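Balter Gripper Fault: Frequently Asked Questions

Tabletop cell, Clanen site. Maintained by Sandro Morelli.
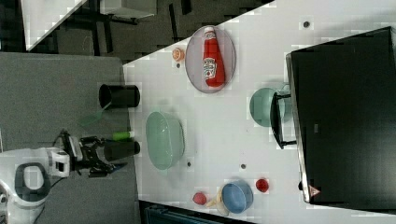
Tabletop cell with the gripper holding a black cup at the left edge of the table.

What is the fault?

The gripper reports a successful release while its fingers are still partly closed. The arm controller accepts the report and starts the next move. If the object has not come free, it travels with the hand and is dropped or dragged somewhere else. The controller logs this as event 7, "release confirmed," the same event it logs for a normal release. No alarm is raised.

Which units are affected?

All Balter hands running the April firmware. Hands on the previous firmware have not shown the fault in our tests. The Inine arm itself is not affected, and its joint logs are accurate throughout.

How was it found?

An operator at Clanen noticed that the object count at the end of a clearing run did not match the release count in the log. A review of 2,000 logged releases followed. Six of them were false. All six involved cylindrical cups.

Why cups and not plates or bowls?

The hand estimates finger position from motor current. When a finger opens against a smooth curved wall, the current drops early and the firmware reads the drop as free travel. A plate or bowl held by the rim loses contact over a much shorter distance, and the early reading makes no practical difference. Utensils with thin handles have not produced a false release so far. We do not consider them cleared.

Does the fault damage the hand?

Not directly. One finger linkage was bent when a held cup was driven into the tabletop. The linkage was replaced and the hand passed calibration. Inspect the linkages after any suspected event, including events where the cup looks undamaged.

Is it a safety issue?

Yes, if anyone can reach the table while the arm is powered. After a false release, the arm moves at full transfer speed with an object the planner does not know about. The collision model is wrong by the size of that object. Cups can also leave the table and roll on the floor, and people tend to step in to pick them up. Do not enter the work area to retrieve anything until the arm is in protective stop and the enable switch is off.

Does the emergency stop still work?

Yes. The stop circuit is separate from the hand firmware and was tested on each arm after the fault was confirmed. Note that a stop does not open the fingers. The hand keeps its last grip force until it is released by hand command or power is removed.

Can I free an object by pulling it out?

No. With power on, the hand may read the pull as a slip and tighten. Stop the arm, cut power to the hand, wait for the status light to go dark, then open the fingers with the manual release screw. Support the object while turning the screw.

Is there a workaround?

Three settings, all in the Farina cell software:

Set "release dwell" to 3 seconds.
Turn on "verify by width" for every object class marked as a cup.
Limit the first move after release to slow speed, straight back from the object.

With these in place the fault still occurs, but the arm stops with a width mismatch error before it starts a transfer. Cycle time goes up. Please do not shorten the dwell to recover it.

Can I go back to the older firmware?

Only if your cell does not use the newer wrist flange. The older firmware does not read its identification chip and will start with the wrong payload value. If you are unsure which flange you have, leave the firmware alone and use the workaround.

What should a report include?

The hand serial number, the firmware version, the controller log from one minute before the event, and the object type and outer diameter. Leave the objects where they are until you have taken a photo of the whole table. Clearing the table first makes it hard to work out which release failed.

When will there be a fix?

A test build that reads the finger encoders directly is running on one arm at Clanen. No release date has been set. This page will be updated when the build has passed the full cup series.

Who do I contact?

Send reports to Sandro Morelli through the Farina support form, with "false release" in the subject line.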